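4.2 What people mean when they say a table is clean

I'd gone into the diaries expecting a section about cleaning products, and I've ended up with one about looking. The questions in the June round were pretty plain (did you wipe the table, when, what with, what made you do it) and most people answered the first three in a word or two. Then they got to the last one and away they went! I had entries running down the margin and onto the back of the sheet, nearly all of them describing some mark or smear the writer had spotted from across the room.

So in this section I want to stay with that moment of spotting. Section 4.1 dealt with the rosters at Dramon and Potau and who was supposed to be doing the wiping. What I'm after now is how a person sitting down at a shared table decides it needs doing at all, and why two people can sit down at the same one and disagree. 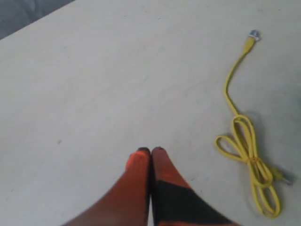 M. Treloar

A quick recap of the material before I get stuck in. There are 200 diary entries from 65 people, all of them regular users of the shared tables at Dramon and Potau. Some wrote a line a day and some wrote only when they were cross about something, and I've kept both kinds. I've left the spelling as it came, apart from fixing one or two words I couldn't otherwise make sense of.

The first thing that jumps out is how much colour matters. Potau has pale tables and Dramon has dark brown ones that came with the building. At Potau people wrote about smudges, specks, shadows, "greyness", "a sort of bloom". At Dramon they wrote about crumbs and stickiness. I don't think for a minute that Dramon people eat more toast. A pale matte top shows you faint grey marks and hides the white dust, and a dark shiny one does the reverse, so each lot of users had learned to look for whatever their own table was good at showing them. One Potau diarist who spent an afternoon at Dramon wrote that it was lovely to be somewhere clean for once. A Dramon regular going the other way said exactly the same thing about Potau, which made me laugh out loud on the bus.

The second thing is the hand test. An awful lot of the entries describe someone running a palm or the side of a finger across the top before putting anything down. They rarely describe it as checking. It's "I just felt it" or "I gave it a bit of a brush". But the brush very often settles the matter: if the hand comes away feeling fine, the marks are forgiven and the person gets on with their work. If it drags, or picks up grit, out comes the cloth. I'd call this the point where a mark becomes dirt, and it seems to happen under the hand more than under the eye, even though the eye started it.

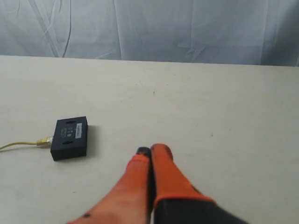 Figure 2. Matte off-white tabletop with a creased pale cloth hanging behind it.

Faint marks are the hard case, and it's where my diarists really fell out with one another. Take the kind of mottling that pale tops pick up over the years. Is that dirt? A good few people were sure it was, and went at it with Prister spray and plenty of elbow grease, and then wrote (a bit sadly) that it had made no difference. Others had decided early on that it was just how the table looked, and stopped seeing it altogether. I was firmly in the second camp until I began reading these entries, and now I can't sit at my own kitchen table without tilting my head to catch the light.

Light does a lot of the work, as it happens. Entries written in the morning at Potau mention marks far more often than entries written after lunch, and the simplest explanation I've got is that the windows face east. Low sun across a matte surface brings up every little speck. By three o'clock the room has gone soft and even and the tables seem to have healed themselves. Several people wrote that the morning users must be the messy ones! The roster, for what it's worth, has the tables wiped at closing time, so the morning crowd are looking at the freshest surface of the day.

What's around the table matters too, though I was slower to pick this up. People judge a surface against whatever sits beside it. A bright white sheet of paper makes a cream top look grubby, and a grey cloth makes the very same top look warm and fresh. One diarist worked this out for herself and took to laying a tea towel down first, partly to protect her sewing and partly, she admitted, so she'd stop fussing. Nobody taught her that, and I think it's a cleverer bit of colour theory than anything in my own methods chapter.

I should say something about words here as well. "Clean" turned up constantly, but it was doing at least a couple of different jobs. Sometimes it meant wiped, as in a thing that had been done by a person. Sometimes it meant clear, as in nobody's stuff was on it. At Dramon especially, a table with a neat pile of library books in one corner got called dirty, and the same table with sticky rings all over it and no books got called clean enough. I went back and forth on whether to code these separately. In the end I did, and I'm glad, although it meant going through the whole lot again with a second highlighter and a large pot of tea.

There's an argument in the housekeeping literature that people clean for each other, to show they're decent folk who can be trusted with a shared room. I can see that in my diaries, but mostly at the end of a visit. At the start of one, people wipe for themselves. The entries are quite different in mood: arriving wipes are quick, a little suspicious, and stop at the edge of the person's own spot, while leaving wipes are broad and cover the neighbour's bit as well. If I were running this again I'd give the two their own boxes on the sheet. As it stands I've had to guess from the wording, and a handful of entries can't be sorted either way.

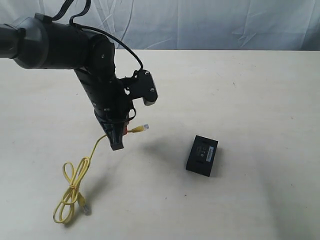
4.3 Cloths, sprays and the side of a sleeve

Having said all that about looking, people do still have to wipe the thing with something. The favourite by a long way was whatever was nearest. Both rooms keep a cloth on a hook by the sink, and at Potau there's a bottle of Prister next to it, but a walk to the sink means leaving your seat, your bag and your cup of tea. Sleeves did very well. So did paper napkins, the heel of the hand and, in one entry I've read aloud to anyone who'd listen, a clean sock.

The cloth on the hook had its own reputation problem. Diarists who'd happily lean their elbows on an unwiped table wouldn't touch it, on the grounds that they didn't know where it had been. I come back to the cloth in the next chapter, with the laundry records.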